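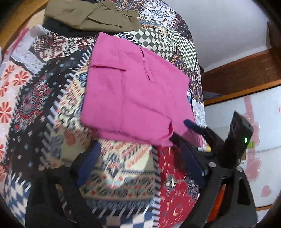
Plumura Textile Gallery
Item 1576: Patchwork quilt, with folded clothing

Text and notes by Kornél Gulyás
Page revised Monday, June 29, 2026

Introduction

Item 1576 is a patchwork quilt in regular household use. It has been kept on the same bed in the Vida house since it was acquired and has never been hung, framed or stored for display. The bed also serves as the folding surface for the weekly wash. The gallery records household textiles in working condition, so clothing and bedding are treated together on this page.

The notes cover the prints in the quilt, the folding method used for the garments, and the care of both. Pattern names follow the Plumura word list where there is a matching term. Where there is none, a plain description is used.

Prints and patches

Green-and-white check. The checks are set as a diamond grid and bordered by zigzag bands. A diagonal check is hard to line up by eye at the seam, and small errors show more than they would in a floral.

Blue paisley on white. Ornamental motifs on an open ground. The white makes this one of the lightest squares in the quilt, and it is the first to check for yellowing.

Maroon with cream knit pattern. Diamonds and crosses in the fair-isle manner, on a dark ground. The square is entered under "knit pattern" in the word list, a heading that refers to the design and has no bearing on how the cloth was made.

Red pinwheel flowers on cream. Rounded petals turn out from the center of each flower. The motif has no strong up or down, and it can be cut in any direction without waste.

Folk motifs in rows. Navy, red and brown on cream. A row print needs to be cut square to the rows. A slant of a few threads is visible from the far side of the room.

Crescent moons and small stars. Gold and white on deep red. Dark red cotton is the usual source of color bleed in mixed patchwork, and squares of this type should be tested with a damp white cloth before the quilt is washed for the first time.

Piano-key borders. Several squares are edged in black-and-white stripes. The stripes separate prints that would otherwise run together, and they give the eye a fixed scale across the top. They also show up any stretch in the cloth: a stripe that widens toward one end has been pulled during pressing.

Layout

No two neighboring prints were matched for color. The order appears to have been decided by contrast, with dark squares placed against light ones. Cream is the ground of more than one patch in the area recorded on this page. Red returns in several places and holds the layout together better than the borders do.

A busy quilt has one practical advantage as a work surface. Plain garments stand out clearly against it, and a loose sock or a dropped button does not. Small items are therefore sorted on the dresser and only larger pieces are folded on the bed.

Clothing on the bed

Magenta-pink garment. Probably a cotton shirt, folded to a rough rectangle. The diagonal line near the upper left is a fold, and the lower right corner has an edge tucked under. Both would be corrected before the piece goes on a shelf.

Olive-khaki garment. Crumpled and folded, with a gathered edge along the top similar to a waistband. Gathered edges do not fold flat and should be placed on the outside of the fold.

Black garment. Under the khaki one. Black pieces pick up lint from a quilt top and are brushed after folding.

Folding method

The method in use at Vida is the flat rectangle. It was adopted in April after a trial of rolled storage, which saved space in the drawer but left lines across the front of lighter shirts.

Lay the shirt face down with the hem toward you. Smooth the cloth outward from the center with a flat hand. Fold each side in until the outer edges meet or nearly meet, keeping the side seams parallel. Turn the sleeves back along the fold. Bring the hem up to just below the collar and fold once more if the shelf is shallow.

The seams are the best guide. If a seam runs straight after folding, the shirt is square, and the outer shape will follow. Correcting the outer edges first tends to move the error inward, where it sets as a crease.

Soft creases on the surface of a folded cotton shirt are acceptable and will drop out in wear. Sharp creases should be opened and pressed. A diagonal crease usually means that one shoulder was higher than the other at the first fold – start again from flat, as pulling at the corner only spreads the cloth.

Trousers and skirts with a gathered waist are folded lengthwise once, then in thirds from the hem. They are stacked at the bottom of the pile. Their uneven thickness makes a poor base only if the stack is higher than 4 pieces, and stacks at Vida are kept lower than that.

Care of the quilt

Washing. Cool water, short cycle, mild liquid soap. Powder can lodge in the seam allowances. Shrinkage of up to 2 percent was allowed for when the item was entered in the register.

Drying. Flat, out of direct sun, turned once. Hanging a heavy quilt from one edge puts the full weight on a single row of stitches.

Pressing. From the back only, with a dry iron. Press the striped borders along their length.

Inspection. Twice a year, at the change of bedding. Seams are checked first, then the dark squares for fading, then the light squares for transferred color. Open seams are closed by hand with cotton thread in cream or black.

Bed frame. Brown wood. The quilt is pulled clear of the frame before it is shaken or turned, to keep the edge from rubbing.

Terms used on this page

Patch: a single piece of printed cloth, with or without its border.
Ground: the background color of a print.
Piano-key border: an edging of narrow stripes in alternating colors.
Seam allowance: the strip of cloth between the stitching and the cut edge.
Top: the pieced upper layer of a quilt.

Register entry

Item: 1576
Type: bed quilt, patchwork
Location: Vida, bedroom
Use: bedding; folding surface
Related pages: Brovine checked blankets; Genport shirt folding chart

Corrections to pattern names may be sent to the gallery desk with the item number in the subject line.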